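Section 4 - Setting up the practice lamp

Covers the Dranholm clamp lamp only. If you have the older Jullthorpe floor stand skip to section 5, the joints are different.

**Before you start**

- Clear the desk edge. Clamp needs a flat lip, no rounded trim.
- Lamp head is heavy, over 900 g. Don't hang it by the cord.
- Adapter in the box is the only one to use.

**Mounting**

1. Open the clamp all the way. Rubber pads stay on.
2. Slide onto the desk edge, tighten by hand. No pliers.
3. Drop the arm post into the clamp. It should click. If it doesnt, turn the post a little and push again.
4. Plug the adapter into the lamp first, then the wall.
5. Switch on at low. Leave it 30 seconds before changing levels.

> **CAUTION:** Never tighten the elbow knob with the arm folded. Spring is under load and can snap open. Keep fingers clear.

**Aiming the light**

6. Head in front of the work, tilted down. Straight overhead throws your hands onto the thing you're trying to see.
7. Move the head closer untill the middle of the work is bright. Dark edges are fine for small jobs like suture practice, hand sewing, fly tying. For reading or drawing, back it off and go up a level.
8. Check for glare. Shiny tools will flash on top. Tilt the head a touch, not the tool.
9. Lock both knobs.
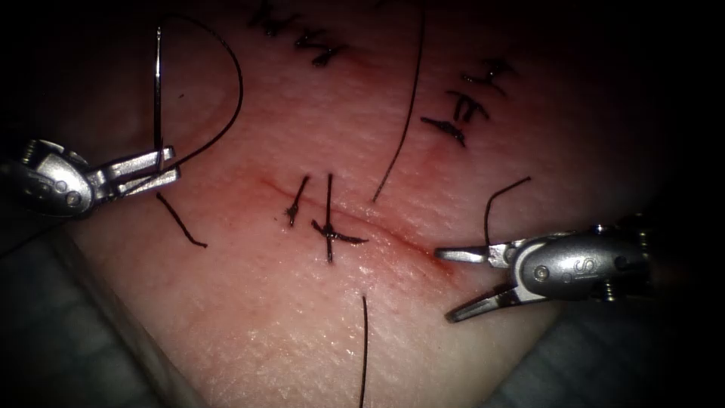 *Page last changed: 10 Jun 2019*

A fine cut or seam shows up best when light comes across it at a low angle. Lower the head if the line looks washed out. Pale pads and fabrics need less light than you think, so start at low.

**Levels**

- Low: pale or glossy surfaces
- Medium: most things
- High: dark cloth, leather, black thread

Note: lamp remembers the last level. Unplugging clears it.

**If something's off**

- *Flickers on high.* Adapter not fully seated. Push in, try again.
- *Arm sinks.* Tighten elbow knob, then shoulder knob. Still sinking, swap the 2 washers from the spares bag (Kostiuk kit has the same size).
- *No light at all.* Try another outlet. Then hold the button down, let go, press once.
- *Head feels hot.* Switch off, let it cool, check the vents for lint.

Cleaning: dry cloth, lamp unplugged. No sprays on the lens. Spare parts from Ullberg, order form is on the back cover.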